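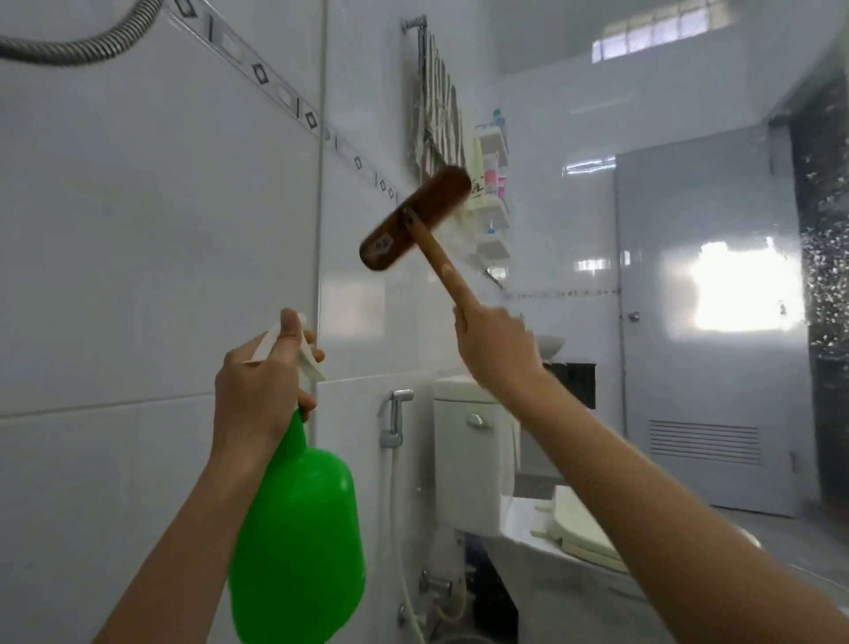 I went to the open day at Dinent on 6th July. Dinent builds cleaning robots for hotels and care homes, and I had been on their mailing list for a couple of years without ever seeing one of the machines run. They let the public in once a year. It was free but you had to book a slot, and mine was the second one of the morning.

I clean vacation rentals for a living, so I was mostly interested in the bathrooms. Floors in bedrooms and hallways have been handled by machines for a long time now and I don't have much to say about those. Bathrooms are where my hours go.

Getting in

The building is on the far side of Brastska, past the bus depot. Parking was easy. At the desk they gave me a paper badge with 2504 on it, which I assumed was a visitor number until I saw the woman in front of me had the same one. It was the door code.

Our group had 6 people in it. Mieke Koster took us around. She runs the test side, and before that she worked in hotel housekeeping, which explained why her answers were useful. She knew how long a shower takes. A man in our group kept asking about battery chemistry and she kept saying she would find someone for him.

The first stop was the hallway robot, model name Sokitau. It vacuums, it goes around a shoe, it waits if you stand in front of it. Fine. It was quieter than my own vacuum by a good margin.

The wall robot

Next was the one I had come for. It's a single arm on a wheeled base, and it had a row of white wall tile on a stand to work on. It sprayed, waited, then scrubbed in straight passes from top to bottom. The passes overlapped by the same amount each time. I can't say I do that. It took 5 minutes for a panel I would do in one, and Mieke said that herself before anyone brought it up.

What it didn't have on the stand was anything in the way. In a real bathroom the wall has a towel bar on it, a caddy full of shampoo, a shower hose, the toilet tank, the little sprayer next to the toilet. I do most of a wall at an angle, with the bottle in my left hand and the brush in my right, leaning over something. I asked about that. She said reaching behind a toilet tank was the hardest thing on her list and that they had stopped putting a date on it.

I also asked about grout. The arm presses with an even force, and dirty grout wants more force than the tile around it. Henok Tekleab, one of the engineers, said they can see the lines well enough on plain tile but the arm doesn't yet change how hard it pushes when it gets to one.

The floor

We spent the longest time on floors. I had pictured a flat mop pad, and they do have one, but a shower floor needs a brush. It slopes to the drain and the soap sits in the joints.

Patterned tile came up, and I was glad it did. A lot of the places I clean have that glossy gray and beige patchwork on the floor, and sometimes it goes up over the shower curb as well. You can't tell a stain from the pattern by looking. I spray a section, scrub it, and go by how the brush feels. Henok said shiny floors are a problem for them twice over, because the lights reflect in the tile and the software takes the bright spots for water.

Then there's the edge where the floor meets the curb. With a hand brush you lay it almost flat and push the end of it up to the curb. The round brush on their machine leaves a strip there, and you finish it by hand.

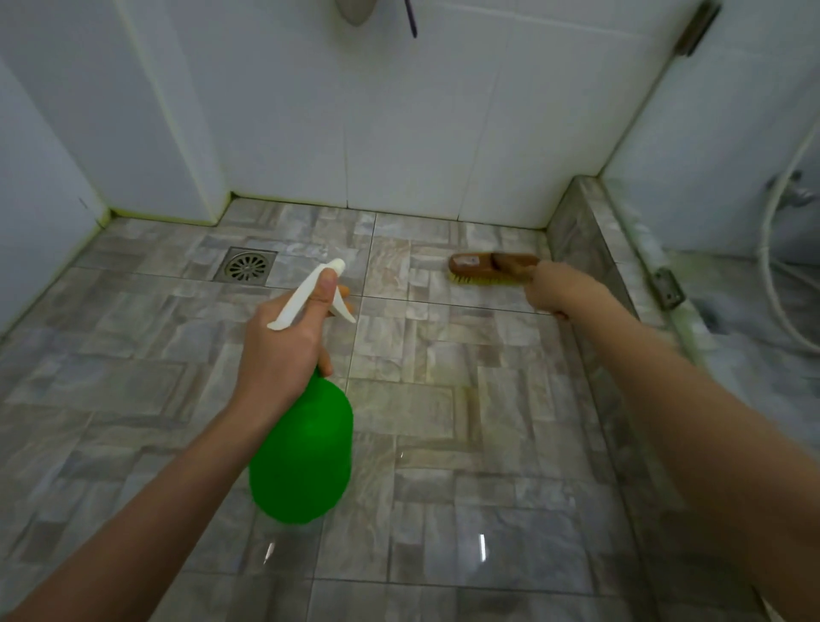
Questions at the end

They gave us coffee and let us ask whatever we wanted. I wrote down the parts that matter to me.

Price: they only lease, and only to sites with over 70 rooms. So that rules me out.

Chemicals: it takes ordinary diluted cleaner from a tank. No special cartridges.

Glass: it doesn't do shower glass. They're working on it.

Who moves the bottles off the shelf: you do.

Ebise Lencho, who manages a guest house and was in my group, asked if she would need fewer staff with one. Mieke said the places that have leased one kept the same people and gave them more time per room. I'd like to hear that from one of those places.

They're doing another open day in April and the wall robot is supposed to have a second arm by then. I've put my name down for it. If you go, wear flat shoes and take the earlier slot, because the coffee room was full by the time we got there.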